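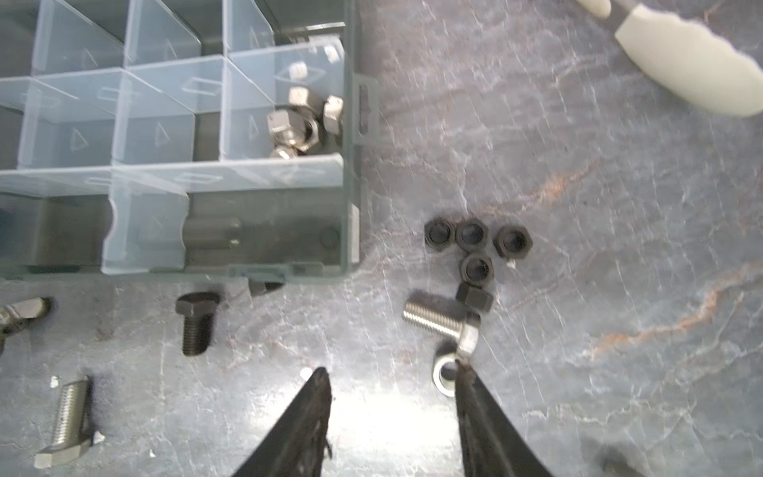

Section 3: Setting Up the Ceremony Lawn at Burncombe

Read this section before your setup crew arrives. It covers the outdoor ceremony area only. The barn, the patio and the Stullov garden are covered in their own sections.

Before you start

Check in at the gatehouse and sign for the key to the chair store. The person who signs for the key must stay on the property until it is returned.

The lawn is 567 feet from the nearest parking. Vehicles are not allowed past the gravel turnaround. Use the hand carts parked beside the chair store.

Placing the chairs

1. Find the two brass markers set in the grass at the foot of the arch. The aisle runs straight back from the space between them.

2. Run a string line from each marker to the hedge.

3. Set the front row first, leaving room for the officiant and the couple to stand clear of the arch.

4. Work back row by row. The lawn takes up to 19 rows.

5. Leave a gap at the end of the second row on the left side for wheelchair seating. The ground is level there and the path comes in from that side.

Note: In August the sun drops behind the arch during late afternoon ceremonies. Couples who want guests out of the glare can ask for the chairs to be turned toward the pond. Tell the office when you confirm your floor plan.

Decorating the arch

6. Tie flowers and fabric to the arch with ribbon, twine or covered wire.

7. Hang heavy pieces from the crossbar only. The side lattice is not made to hold weight.

Caution: Do not use nails, staples or screws on the arch. Do not stand on the crossbar or lean a ladder against it.

Sound and power

8. Plug speakers into the covered outlet behind the hedge. Lay cords along the outside of the seating, never across the aisle.

9. Test the microphone from the last row.

Caution: Unplug all equipment if it starts to rain.

If the weather changes

The decision to move indoors is made by the couple and the site manager, Inger Kjærgaard, on the morning of the ceremony. Chairs already on the lawn will be moved by Burncombe staff.

Last revised 16 January 2024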